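Subject: Re: [club-lines] Monday juniors -- ball colours and the drills list

Hi all,

I know I said I'd send this straight after the last session, but then the draw sheets came in and I spent two nights on those instead. So this covers both lots of questions. Scroll down for drills if that's all you're after.

Before that, three from the table. The white board is in all of them.

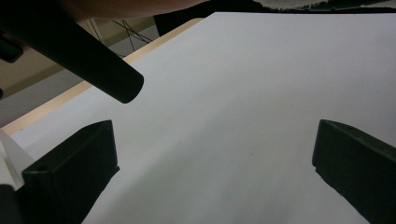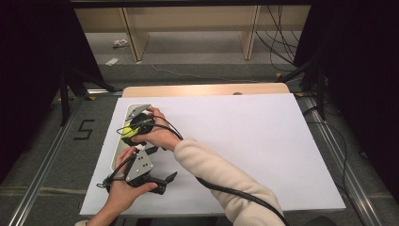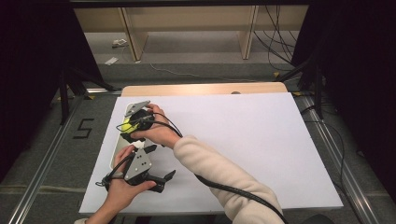

1. Ball colours

Eero Räsänen wrote:
> Can someone please settle this for the parents? My daughter came home
> saying she's "on orange" and I had no idea if that was good or bad.
> Also, do we need to buy our own, and do the Masum ones from the
> hardware shop count? I've got 14 of them in the garage and they
> bounce like rocks.
>
> One more -- are the Monday kids really going to play matches this
> term or is it still all games with cones? She's dead keen.

Eero, great questions, and orange is good! It's the middle of the three junior stages. The red ball is the slowest and biggest, for the littlies on the short courts. Orange is a bit quicker and they play it on a shortened court. Green is nearly the real thing, played on the full court, and after that they go up to the ordinary yellow ball. No kid gets "kept down". We move them when they can rally and still have time to set their feet, and I've seen kids fly through orange in a term and others happily stay there for two years and end up with the nicest strokes in the club.

You don't need to buy any. The club has 201 junior balls in the shed as of the last stocktake, which I did myself on my hands and knees, and 18 of those are going to the school for their wall. If you'd like a few for the driveway, get orange ones to match what she's using. The Masum ones are fine for the dog. I tried a can when they first came in and couldn't get a decent topspin lob out of them to save my life. The Jorel orange balls have held up better for us, and the shop on the corner will order them in if you ask at the counter.

Yes to matches! First to ten points, no ad scoring, no ends to change, and the kids call their own lines. I love watching them do it. Last term we had a nine-year-old give a point back after thinking about it for the whole walk to the baseline.

2. Drills list

A few people asked for the ones we used in May, so:

Catch and drop. Partners stand at the service lines. One tosses underarm, the other lets it bounce, catches it out in front and drop-hits it back. It looks too easy and it's the best thing we do for contact point.

Alley rally. Both players stay inside the tramlines and try to keep it going. Orange ball, gentle swings. The current record is 161 shots, set by two girls who refused to come in when it started raining.

Serve ladder. Start at the service line, get two in, take a big step back. Miss two and you step forward. Please don't let them rush the toss -- most of the misses are tosses that should have been left to drop.

King of the court, but in pairs, so the stronger ones have to talk to somebody. Swap partners every few minutes.

I'd skip the volley relay for the red group. They bunch up at the net and racquets get swung near heads.

3. Courts and other bits

Court 3 has its new net strap on and the centre is finally the right height. Whoever has been winding Court 1 up until it hums, please stop, the cable won't take it.

Onsri Park have asked if we'd like to bring the orange and green groups over for a friendly. I've said yes in principle. Their courts are the sandy artificial grass, which our lot haven't played on, so the ball will skid and stay low and they'll need to bend their knees for once. Send me a note if your child would like to go and whether you can fit extra kids in the car.

Loan racquets are in the green Cerkico bag behind the door. The 23-inch ones vanish first, so if you've got one your child has grown out of, we'd be thrilled to have it. Grips don't matter, I've got a drawer full of overgrip and I enjoy doing them in front of the telly.

Juniors start at 4:15 on Monday, hats and water bottles please. The gate code is the same as last term.

Cheers,
Wendy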